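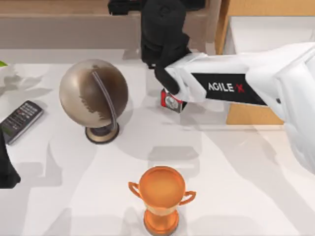

Desk globe at the left, little red and white box beside it

16 August 2024
Posted by veselan

Has anyone here bought a globe for the house recently? My two are forever asking where places are and I'm sick of handing over my phone. I've got my eye on a Skellmont, the plain one with the raised mountains, but it's a fair bit of money for something that might end up holding hats.

Vesela Nikolovski

mapdrawer315
Get an atlas instead. A globe that fits on a desk is too small to show anything useful – you get the capitals and a lot of sea. We had a Landbridge for 3 years and it never once settled an argument.

evdokia_m
Disagree with mapdrawer! An atlas teaches children that Greenland is enormous. Mine worked out by themselves why planes go up over the top, just from holding a bit of string against the globe (we've got an old Cernholm, second-hand, wobbles a bit). You don't get that from a page.

mapdrawer315
String works on a big one, fair enough. But the borders go out of date.

evdokia_m
So do the ones in your atlas.

tinpotter
Check charity shops first. I've seen two this summer, and one still had the USSR on it, which my daughter thought was brilliant. Avoid the light-up sort, the seam goes yellow round the middle.

veselan
Ooh, hadn't thought about string. Does the Skellmont spin freely or is it stiff?

evdokia_m
Bit stiff at first, my sister's was. It loosened up by December.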